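Bring back the repair counter

My toaster died in May. The lever would go down and come straight back up, and the shop that sold it to me, Sabbagh, offered 23 dollars off a new one. I asked if someone could look at the old one. The young man at the till was polite about it, but there was no one to ask.

When I moved to Lostach there were still two places on the main street that fixed small appliances. Clyde Marchetti ran the better one. He charged by the job, wrote the price on a cardboard tag, and rang you at home if the part would cost more than the thing was worth. He kept old kettles out the back for their switches. The shop closed when he retired and is now a place that sells phone covers.

The usual argument is that labour costs too much and goods cost too little. I accept the arithmetic. A Redov toaster sells for 57 dollars, and an hour of a skilled person's time costs more than that. But the arithmetic leaves out the tip fees, which all of us pay through our rates, and it leaves out the fact that most of these jobs don't take an hour. Clyde did a toaster lever in the time it took me to buy bread.

Design is the harder problem. My last three appliances were glued shut or held with screws that no ordinary screwdriver fits. The Esside kettle I own has no screws at all. A maker who wanted it opened could manage it without much trouble or expense.
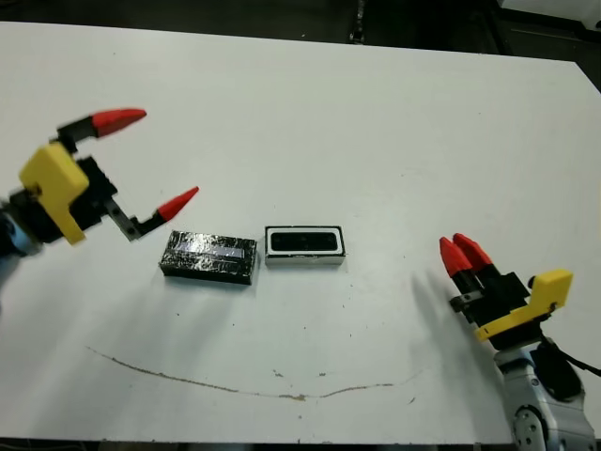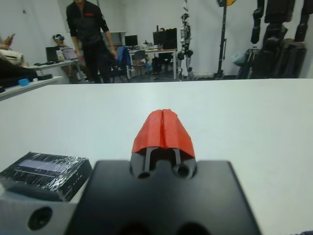
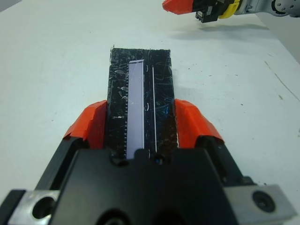
I would start with two rules. Anything with a plug should open with a common screwdriver, and the maker should sell the parts for ten years at a posted price. Neither is radical – we expect as much of cars. Council could help as well by renting a small shopfront cheaply to anyone willing to run a repair counter three days a week.

The toaster is still in my garage. I have tried it twice since, and the lever still won't stay down.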